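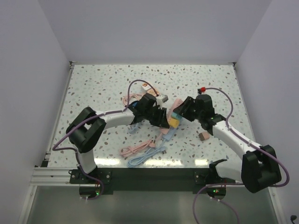
Both arms over the charger pile, cell two. Pink and light blue power strips in the middle, cables still to be sorted.

Filed under: Shop Talk > Robots & Automation

Sihan Xie has cable marks on both wrists and talks fast. The job title at Lunach is something like demonstration lead. Xie prefers "the person who drives the arms."

We spoke on 10/07/2025, in the break room and then next to the cell, between sessions. What follows is pulled from notes and a recording with a lot of fan noise on it. Quotes trimmed a little.

The work, briefly. Somebody does a chore through the robot, by remote control, over and over. The arms get recorded, the cameras get recorded, and later a model is trained to do the chore on its own. Lunach does this on contract. The current client is Fladlow, which wants a bench that can sort returned charging gear: power strips, plugs, coiled cords, all dumped in a heap.

"Everybody thinks the heap is the easy part because it's junk," Xie says. "It's cords. Cords are the worst thing you can give me. A block has a place. You pick it up, it's the same block. A cord you pick up is a different shape by the time it gets where you're going."

Xie came over from Quiambao, where the task was boxes. Boxes all day, one arm. Didn't love it. Moved to Lunach in February and went straight onto two arms.

First week was bad. "I kept moving both hands at once. You do that in life, right, you don't think about it. Here you move both and they meet in the middle and the fault light comes on and now you're walking over there." The fix was slow and kind of dumb, in Xie's words. One hand holds, other hand works. Say it out loud if you have to. "Left holds. Right pulls. I was saying it under my breath for a month. I still do it when I'm tired."

How do you drive it, though? Two ways, and Lunach uses both.

One is leader arms. A smaller pair on a stand, same joints, you hold them by the ends and the big pair copies. The other is what Xie calls hand-over: the motors go soft and you grab the actual robot and push it through the move. Xie uses hand-over for maybe one thing, setting a starting pose. "You can't show it a cord that way. Your own arms are in the shot, you're leaning on the table, you're in the way of everything. For a pose it's great. For work, no."

The leader arms are Kumard units. Light, a bit springy. No feel coming back through them, and that's the complaint that came up most in an hour of talking.

"You don't feel the tug. So a plug is caught under a strip, I pull, my hand says everything's fine, and the whole pile is sliding at me. You learn to watch for it. You look at the far end of the cord, not the end you've got. New people stare at the gripper. I tell them look where the trouble's going to be."

Asked what a good demonstration looks like, Xie thinks about it for a while. Boring, is the answer. No rushing. Come in from above, stop, close, stop, lift. The stops matter to the training people more than they mattered to Xie at first. An arm that drifts while the fingers are closing teaches the model to drift.

"I was proud of being quick. Then they played me back what the model had learned from me and it was me, but sloppy. All my little bad habits. I nudge things with the side of the finger before I grab them. Had no idea. And there's this robot, nudging."

So the nudge had to go? Not quite. Sometimes the nudge is right. A plug lying flat against a strip, you can't get fingers around it, you push it an inch and then you can. The rule now is that you nudge on purpose or you don't nudge. A reviewer goes thru the episodes after and tags the ones that look like an accident.

On numbers. The Fladlow set stands at 449 kept episodes. The thrown out pile, Xie wouldn't give a figure. "A lot. Early on, a lot." The longest one that was kept ran 8 minutes and had a knot in it.

The knot gets its own story. Two cords wound together, both soft, and the instruction from the client was that they be seperated before sorting. Xie held one with the left and worked the other loose with the right, a loop at a time, putting it down, picking it up again from a better side. "I was sweating. For a phone cord. And at the end I set it down and thought, well that's useless, it's way too long, they'll cut it. They loved it. It had all the recoveries in it."

Recoveries is the word of the moment here. Drop something, miss something, get it back. For a while the operators were told to stop and restart whenever anything slipped. Then the model trained on that data slipped once in a test and just hung there over the table, because it had never seen anybody fix a thing. Now you keep going. If the plug falls, you go get the plug.

"That was a relief, to be honest with you. I drop stuff."

What about the layout? Every episode starts from a different mess. Operators don't get to arrange it nicely. Xie's method is to gather everything up and let go of it, then leave it alone, even when it lands ugly. Colored blocks go in too. They aren't part of the sort. They have to be moved aside or worked around, so the model doesn't figure that anything on the table must be a charger.

"People tidy. You can't stop them. They'll drop the pile and then one finger goes out and straightens a cord. I catch myself. Leave it!"

The color question, then. Pink and light blue, is that so the robot can tell things apart? Xie laughs at that one. It's what the client sent. There's a harder set coming with everything the same color, and nobody on the floor is looking foward to it. A white plug against that speckled tabletop is already a strain to pick out on the operator screen late in the day.

Then the arms' own cables, the purple ones. They ride along the outside and swing out in loops, and a new operator will twist the wrist the long way around and wind one up tight. Xie's advice: think about unwinding before you start turning. Pick the grip that leaves you somewhere to go. If the wrist is nearly at its limit when you grab, you've already lost that one, let go and come in from the other side.

Shifts. Sessions go 39 minutes, then a break, no exceptions. It was set by trial and error, mostly error. Past that point people's shoulders go up and the data gets jerky. Xie can see it in the playback without checking the clock. Stretches help. Coffee does not, the hands shake and the arms copy it faithfully.

Does the model do the job yet?

Some of it. Strips, yes, pretty well. It picks them up near the middle and lays them down straight. Loose plugs, getting there. Coiled cords it will pick up and then sort of wonder about. Two arms working together is still the weak spot, it tends to use one and park the other. Xie blames the data and takes a share of that. "I'm right handed. Go look at my episodes from spring. Left arm's on vacation."

The plan is to have operators do whole sessions leading with the off hand. Xie has done 2 so far. They were awful, apparently. Slow, lots of misses. Kept them anyway.

We asked whether it's odd, teaching something by doing it and never explaining it. Xie used to tutor math, and says the itch to explain doesn't go away. "I'll do a nice move and I want to tell it why. Like, I went under here because that one's pinned. It doesn't get the why. It gets the move, and if it sees enough of them maybe the why is in there someplace. I don't know. Ask the training people, they don't know either but they have charts."

Advice for somebody starting out on arms? Xie has plenty and gave it walking back to the cell, so this part is patchy.

Sit down for it, at the right height, elbows supported. Don't grip the leader handles hard. Do ten minutes with one soft cord and nothing else before you touch a pile. Watch your own playback even though you'll hate it. Back the arm off before you rotate it. If you're mad at the cord, take your break early.

And learn to let go properly. This last one got repeated twice. Beginners open the fingers and yank away, and the cord comes with them, hooked on a fingertip. Open, wait, check both sides, then go straight up.

"Placing is half the task and people treat it like it's over already. It's not over. You're still holding the thing."

Next session was starting. Xie sat down, took hold of the handles, wiggled the left one to check it was following, and said quietly, left holds.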